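Subject: Re: [schoolarts] Mosaic wall at Plarkavham Middle – firing dates and tile count
From: Humaira Lashari
Date: 14/07/2026

Hi all, 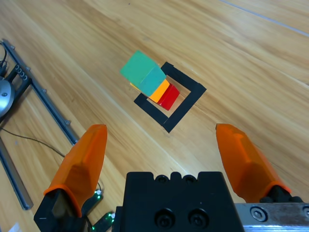

Blocks and a taped square on the wood.

Answers to Shabnam's questions are under her message. I have trimmed the rest of the thread.

Shabnam Farooqui wrote:
> Thanks for the notes from the May meeting. Before I send anything home
> to families I need to know three things. First, how many tiles do we
> have now, and do they include the ones the sixth grade made before
> spring break? Second, is the Pralau Street studio still doing the
> firing, or did that fall through when their big kiln went down? Third,
> the district form asks for a "cultural advisor or lead artist" and I
> don't know whose name goes there. Blomqvist designed the river panel
> but the school band kids and their families came up with the border,
> and I don't want to leave them off.
>
> Also, can someone tell me if the wall gets sealed before or after the
> grout cures? The custodial office asked me twice.

1. Tile count. We have 613 finished tiles, and yes, that includes the sixth grade set. It does not include the broken ones in the gray tub, which Nurketti says they can use as filler along the bottom edge if we want. I would like to do that. A lot of the broken ones have names on the back and the kids were upset about them.

The drawing calls for a few more than we have in the dark blue. Everything else is covered. I asked the summer art class to make the missing ones and they started last week.

2. Firing. Pralau Street is still doing it. The big kiln is fixed, but they are behind on their own orders, so we get the small kiln and it will take 5 loads instead of two. They are not charging us more. What they do need is someone to drop off and pick up each load, and the tiles have to be packed on edge with newspaper between them. I can do the first two. If you have a car with a flat trunk and a free morning, write to me off list.

The clear glaze we tested in May came out cloudy on the reds. Pralau Street thinks we put it on too thick. We are doing one thin coat this time, and I would like another pair of eyes on the test pieces before we commit the whole lot.

3. The form. I called the district office and they will take more than one name. I suggest we put Blomqvist as lead artist for the river panel and list the border separately, credited to the band students and families. The plaque can say the same thing. The plaque shop allows 500 characters including spaces, so we cannot list every student there, but we can put the full list in the library binder and in the fall program. Shabnam, if you draft the wording I will count it.

4. Sealing. After. The grout has to cure first and then the sealer goes on. Nurketti wants the hallway closed to foot traffic for the sealing day and the day after. Please tell the custodial office that the side door by the gym will stay open the whole time, which I think is what they were really asking.

One more item that was not in Shabnam's message. We said in May that the unveiling would be during the school day so all the students could be there. Some parents have since asked for an evening. My own preference is still the school day, with the building kept open late afterward so families can come by – 15 families have told me that would work for them. If you feel strongly the other way, please say so on the list this week and not after the invitations are printed.

I still have the key to the supply closet. It is on the green cord and I will leave it at the front desk.

Humaira

--
Schoolarts list, Plarkavham schools
To leave the list, send a blank message with "unsubscribe" in the subject line.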